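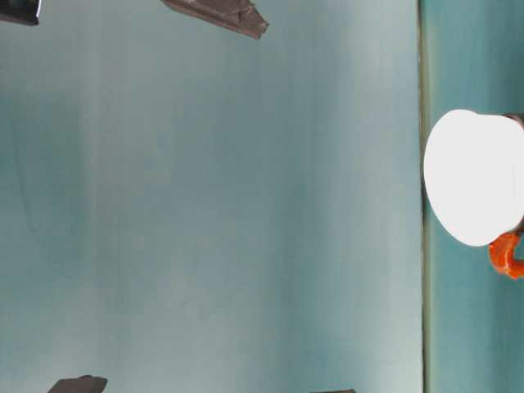

White mug with orange handle, just past the seam.

Search notebook Go

Mimdale workshop notebook, October
Drinkware shelf and teal bench, continued

Started just after nine. The job is still the drinkware shelf for Wong, who would like a shallow rack that holds mugs and cups so that people can get at them without a rummage. Wong is a café with a very narrow kitchen and a very wide range of opinions about mugs. They've sent a drawing. It's a drawing of the wall.

Before any of that, the bench. The big pale panel had a good wipe last night and looks worse for it. There are faint streaks, mostly over towards the left, and a few smudges that only show when the light is flat. There's also a thin dark line running down at a slant on the same side. I went over it with a damp cloth, then a damp cloth and washing-up liquid, then the white spirit, and it stayed exactly as it was. A fingernail can't feel it. I've decided it's in the panel and I'm leaving it alone. If anyone gets it off, write down how, and please don't write "elbow grease" again.

The colour continues to annoy me more than it should. We ordered the bench covering from Pisico in two lots, both down on the order as teal. The big piece came out pale and greyish, the narrow piece next to it is properly green, and they meet at that dark olive seam, which was meant to be invisible. Pisico's answer was that teal is a range. I'm sure it is. From the stool it looks like a swimming pool with a hedge.

It does have one use. A white cup shows up very nicely against either side, so shapes and outlines are easy to judge by eye. The trouble is glare. Under the lamp a white mug turns into a blank with a handle on it, and you lose the edge of the foot altogether, and the foot is the one part I need for the rack. Turned the lamp to the wall and worked with what came back. Much better. Also much darker, and I walked into the vice.

Handles

The rack has to deal with handles, and handles are where the drawing gives up. Wong's mugs are a mixture built up over years of breakages, so we've been trying things from our own kitchen and a bag from the Jendasico clearance box. The orange-handled one is the favourite so far. It's a fat round body with a loop that sticks out a fair way, and if the rack will take that it'll take nearly everything. The handle is also the only thing on the bench I can find without my glasses.

First try was plain slots, handle pointing forwards. Looks tidy, wastes a lot of depth, and everyone who passes the shelf in a narrow kitchen will catch a sleeve on it. Second try was handle to the right. Fine for right-handed people and fine for the first mug, then the handle of the first mug pokes the second one in the stomach. Third try was handles at a slant, all facing the same way, like cars outside a supermarket. This works. It needs a slanted peg behind each place so the mug can't be put in any other way, although I fully expect Wong's staff to find another way before lunch.

Notes on the slanted arrangement, for whoever cuts the next one:

- The peg wants to be softer at the end. The sharp corner ticks against the mug every time and the noise goes straight through you.
- Leave finger room under the loop. I made the first gap to suit my own fingers and then watched a colleague with bigger hands try it. He was polite.
- The front lip can be lower than drawn. A mug isn't going to leap out. What it does is get dragged, and a high lip only gives it something to trip over.
- Don't glue the pegs yet.

I glued the pegs. See further down.

Filled the biggest mug with 300 ml of water and left it at the end of the rack for 13 minutes to see if the cantilever sagged. I picked 13 because the kettle and the toast got in the way of the timer. No sag I could measure with the steel rule. With the mug taken off, the end came up very slightly, so there must have been some sag that I couldn't measure with the steel rule. Will borrow the dial gauge when it comes back from wherever dial gauges go.

Mug water then went on the plant. Plant also no visible change.

Cups without manners

Plastic cups are on the list because Wong does children's drinks, and because the drawing has a note in the corner saying "cups also???" with three question marks. I take that to be a specification.

They're harder than the mugs. A mug is heavy and sits where you put it. A plastic cup weighs next to nothing, so the slightest push from its neighbour and it's over on its side, and once it's on its side it wants to roll in a lazy arc, wide end going further than the narrow end, until it comes up against something. Twice that something was the floor. They bounce, at least. I was glad of that the second time and I'd rather not say how many people turned round the first time.

The white plastic one has rings moulded into the base, one inside the other, and I'd assumed those were decoration. On the rack they matter. If the cup is stood upright on a bare wooden slat the rings ride on the edge of the slat and the whole cup rocks. Give it a flat shelf and it's steady. Upside down it's steady on anything, and that's how the children's ones will be stored if I get a say. The rim is wide, the base is narrow, and an upside-down cup is very difficult to knock about by accident.

Against that, upside-down cups leave a ring of damp on the shelf if they go up wet, and they always go up wet. So either a slatted shelf and the cups upside down, or a solid shelf and the cups the right way up. Slats and upside down, I think. Rim across two slats with air underneath. The base, with its rings, faces the ceiling and can do what it likes.

Tried storing them lying down as well, bases outwards, the way you'd keep wine if you were the sort of person who had wine left over. It looks good for as long as you don't take one. Pull one from the bottom row and the rest rearrange themselves. A channel for each cup would fix it, and would also treble the cutting, so no.

The base curve isn't as flat as it looks from above. The outside edge rounds over quite softly, and there's a thin glossy edge running round the outside that catches the light when the cup is lying down.

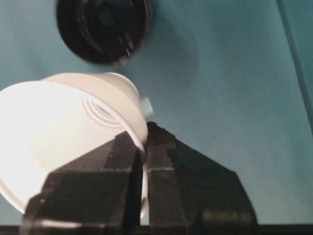

Slat spacing

Done by trial, with offcuts, on the green side of the seam because the pale side had my lunch on it. Slats set close together hold every rim nicely and take ages to dry. Set wide, they dry in no time and the smallest cup drops through up to its waist. The answer is somewhere in the middle and it's marked in pencil on the long offcut leaning by the door. Please do not use the long offcut leaning by the door to prop the door.

Rounded the top edges of the slats with the small plane, then with paper. Beech behaves. The pine samples from the scrap bin went furry at the first sign of water and are now back in the scrap bin, where they were happier.

The glued pegs: two are out of line with the rest. I'd love to blame the clamp. I marked the slant from the wrong face of the board for the last two, so they lean the opposite way, like two people at a party who've fallen out with everyone else. A chisel and a bit of swearing got one off clean. The other took a chunk of backboard with it, so the backboard is now a practice piece and there'll be a new backboard. I've written FRONT on the front of it. I've also written FRONT on the back of the old one by mistake, so be careful.

Finish. Oil on half the test piece, varnish on the other half, nothing on the ends. After one afternoon of wet rims the varnished half looks the same as it did this morning and the oiled half has pale rings on it. The oiled half feels nicer. Wong will be wiping this down with whatever cloth is nearest, so varnish, however much I'd like to argue the other side.

Kitchen business

Drinkware that came from our own kitchen should go back to it at the end of the day, washed. There was a complaint at four o'clock, and the complaint was fair, as there was nothing to drink tea out of except the milk jug. Anything from the Jendasico box stays on the lower shelf under the bench. Please don't drink out of those, they've had pencil marks, tape and at least one spot of glue on them.

The glue spot is on the inside. I don't know either.

Still to do

- New backboard, marked out from the correct face
- Pegs, softened ends, dry fit only. DRY FIT
- Ask Wong what their biggest mug is and get them to measure it, handle included. "Normal big" isn't a size
- Ask Pisico for an offcut of the greener covering, enough to do the big panel as well, or an offcut of the paler one to hide the strip. I no longer mind which
- Lamp: find something to soften it. Baking paper was suggested. Baking paper was tried. It was a warm smell more than anything
- Dial gauge
- Replace washing-up liquid, which I've mostly used on a line that isn't dirt

Stopped at ten to six. Shelf end of the bench swept, mugs carried back in two trips, and the new backboard is in the rack by the bandsaw with the good side to the wall.

4 comments Share

Last updated: October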